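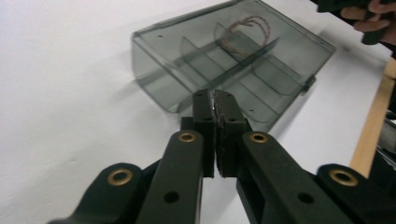 Smoke-grey box, on its side, on the white table. Desk drawer day!!

OK so I have finally started on the desk drawers and I'm going to post as I go, mostly so I can't quit halfway through and shove everything back in like I did in January.

The plan: every small thing I own goes into a see-through box or it goes out the door. I'm a total convert to tinted plastic for this. Fully clear boxes make a drawer look messier to me (all those colors!) and solid ones mean I forget what I put in them. Smoke grey is right in the middle. You can tell it's batteries, but you don't have to look at the batteries.

Drawer one was cables. I'm a little embarrassed by how many chargers I kept for phones I don't own anymore. Coiled the good ones, put a twist tie on each, and they went in standing up like little files. I love it so much already.

Small tip for anyone doing this: measure the INSIDE of the drawer, and measure it at the back too. Mine lose a bit of height where the runner sits and I've bought boxes that fit everywhere except the last inch. So annoying.

Ebise Kassa asked if I lay the boxes on their sides in the drawer. Sometimes, yes! For things I grab all day (sticky notes, lip balm, the good scissors) a box on its side is like a tiny garage. You slide stuff in and out and never lift anything. Try it in a deep drawer, it's great.

It doesn't work for paper clips. Ask me how I know. I was picking them out of the rug until dinner.

Drawer two: stationery. I own 26 pens. I tested every one on the back of an envelope and it was weirdly fun, you should all do it tonight. The dead ones are gone and the ones that skip went into a cup by the phone, where I will no doubt be mad at them later.

Also found: a key with a tag that says 3833 in my own handwriting. No memory of it whatsoever. It gets its own corner until I work it out.

Thodoris Michailidis, you were right about labels, I take back everything. I put mine on the short end, low down, so I can read them with the drawer half open. Plain masking tape and a marker. If the contents change, peel it off and write a new one.

For people asking about cleaning: warm water, a drop of dish soap, soft cloth, and let them air dry upside down on a towel. Don't use the scratchy side of the sponge on tinted plastic! Every swirl shows up when the light hits it. I did this to my very first one and it still bugs me.

Drawer three is the scary one. Stamps, foreign coins, birthday candles, a bike light, one single earring. I'm giving myself 90 minutes and a big coffee, and anything I can't name when the timer goes goes into a bag for the weekend.

Update: coffee's done, the candles have a home, and I found the other earring!!! It was in with the stamps. Still have the coins to do, so if anybody has a good way to sort them, send it over. I'm back at the table after lunch.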